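Stevbridge to Mark Flood Anniversary With Evening Observance in July

STEVBRIDGE - The Stevbridge Remembrance Office has released the program for the 40th anniversary of the Jatmont River flood, which will be observed in July at the riverside memorial and at the former Oddsson mill.

The observance opens at 6:30 p.m. with the reading of the names of residents who died in the flood. Wreaths will be laid by representatives of the town, the county fire service and the families. A period of silence will follow at 7:42 p.m., the time at which the upper levee was recorded as having failed. The mill bell will be rung once at the end of the silence.

"The order of the program was set after consultation with the families," said Jhonatan Palomino, director of the Remembrance Office. "The names will be read in full, without music. That was the request we received most often."

Seating at the memorial is limited to 900. Families of the deceased and registered survivors will be seated first. Standing areas will be open along the east bank, and the reading will be carried by loudspeaker as far as the Pruvent footbridge.

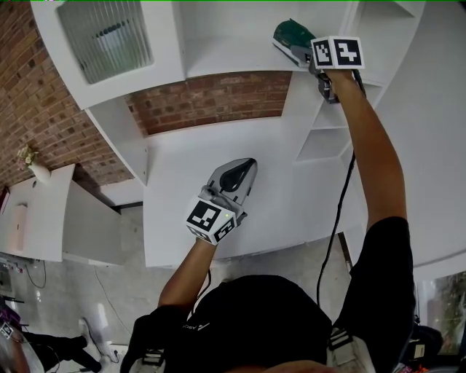

An exhibition on the flood and the resettlement of the lower town will open at the Oddsson mill on the same day. It draws on the town archive, which holds 2742 items relating to the flood, including letters, relief ledgers, insurance claims and recorded interviews. One section deals with household goods issued to displaced families by the relief depot, with ledger entries listed by street. The entries cover everyday articles such as bedding, cookware and the electric iron, an appliance still kept on a shelf with its black cord hanging down. Visitors may request copies of ledger pages that name members of their own family.

"Much of this material has not been shown before," said Hemi Lockyer, archivist for the exhibition. "The ledgers record who received what, and on which street they were living before the water came. For several streets they are the only complete list of households that we have."

The exhibition is free of charge. Groups must register in advance with the Remembrance Office.

Mill Road will be closed to vehicles from 4 p.m. until the end of the observance - residents with permits may enter from the north side. Parking will be available at the Pruvent lot, with 2 shuttle buses running to the memorial. In the event of high water or lightning, the reading of the names will be moved to the main hall of the mill.

Requests for reserved family seating should be sent to the Remembrance Office, Town Hall, Stevbridge.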